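Stesatdale Robotics Club
Project Report: Can the Arm Put a Vase Back Where It Belongs?
Bukola Idahosa and Rekha Tiwari
April 18, 2018

1. What we set out to do

The club's project list said the arm would "learn household tasks." We thought that was a lot to promise. Rekha wanted to cut it down to one task that could be checked with a ruler, so we picked this: lift a vase, move it, and set it down on a mark. Our advisor wanted a full table setting for the Arnside open day. We said no, and we still think that was right.

2. Setup

The controller software is Jara, which last year's team chose and which we would not have chosen. Its manual says positions repeat well, but it doesn't say under what load, or how long after startup. The mark is a cross of tape on the white table. We measured from the center of the cross to the nearest point of the vase base with the same steel ruler every time. Each of us read it separately and we wrote down both readings. When we disagreed we kept the worse one.

We also kept a stem in the vase. An empty vase is an easier problem, and a lot of demo videos seem to use one.

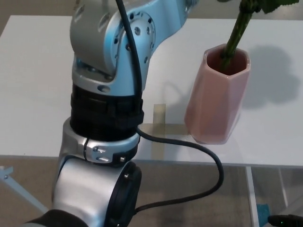
3. Runs

We logged 247 runs between December and the week this report was due. Early runs were started by hand from the keyboard, and later ones came from a script Bukola wrote. The two groups should not be averaged together, although the club poster does exactly that. The script also threw out any run where the controller reported an error, and we only noticed this after the first 20 scripted runs. Those are marked in the log and left out of our results.

4. What we can and can't say

The placement error got smaller over the project. We do not know that the arm "learned" anything. We changed the approach speed, the lift height and the grip setting during the same month, and any of the three could explain it. Bukola thinks it was mostly speed. Rekha thinks we got better at starting the vase in the same spot, and the log has no column that would settle it.

We only used one vase. The Gralia team has told people that our method works on "everyday objects," and we would like them to stop.

5. Next time

Change one setting at a time. Record the start position as well as the end position. Let the arm warm up for 5 minutes before the first run, and write down that it was done. Get a second vase with a round base, because ours has flat sides and may be easier to hold.

The full log is in the club folder, including the bad runs.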